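How to clean a fabric sofa at home

My aunt Efthymia Pappas cleaned sofas for guest houses in Gralia for many years, and I learned this method from her. It is for normal fabric sofas with a "W" or "WS" on the label under the seat. If your label says "S", please do not use water. If it says "X", only vacuum it.

What you need

A vacuum cleaner with the small brush
Two white cotton cloths (colored ones can leave dye)
A soft brush, the kind for clothes
Liquid dish soap
White vinegar
Baking soda
A bucket of lukewarm water

Step 1. Empty the sofa

Take away everything that lies on it: clothes, blankets, the remote control. Clear the floor in front too, so that you can kneel. Pull out the loose cushions and stand them somewhere with air on both sides.

Step 2. Vacuum twice

Go first from left to right, then from the back to the front. The second time you will be surprised how much still comes out. Put the narrow tool deep in the gap between the seat and the back. I have found coins there, and one time an earring that my wife had been missing since August. 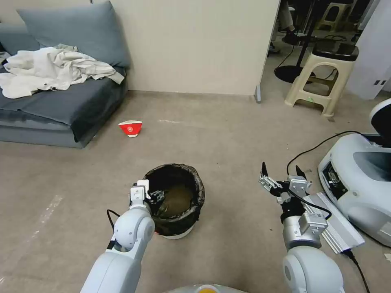
Step 3. Make a test

Choose a place that is not seen, for example the back side near the floor. Mix one teaspoon of dish soap in half a liter of water, wet the corner of a cloth, press it on the fabric and wait until it is fully dry. Look at it in daylight. If there is a ring or the color has changed, stop and call a cleaner.

Step 4. Treat the stains

Coffee and tea: mix one part vinegar with two parts water. Press the wet cloth on the stain, lift, press again. Never rub.

Grease: cover it with baking soda, leave it for 2 hours, vacuum, then use the soap water.

Ink: I have no good answer. Alcohol helped me on one sofa and made it worse on another.

Step 5. Wash the whole surface

If you clean only the stain, you will get a clean spot on a dirty sofa. Dip the brush in the foam only, not in the water, and work on one part at a time in small circles. After each part wipe with the second cloth, which must be damp and well squeezed.

Step 6. Dry it

Open the windows and put a fan at the side. Do not sit on it for 7 hours, and longer if the weather is humid. Do not use a hair dryer on hot, it can shrink the fabric.

When it is dry, brush everything in one direction and put the cushions back. Turn them over if both sides are the same.

How often? I vacuum every second week and wash two times in the year. With a dog, wash more.

Written by Grigoris Tsolakis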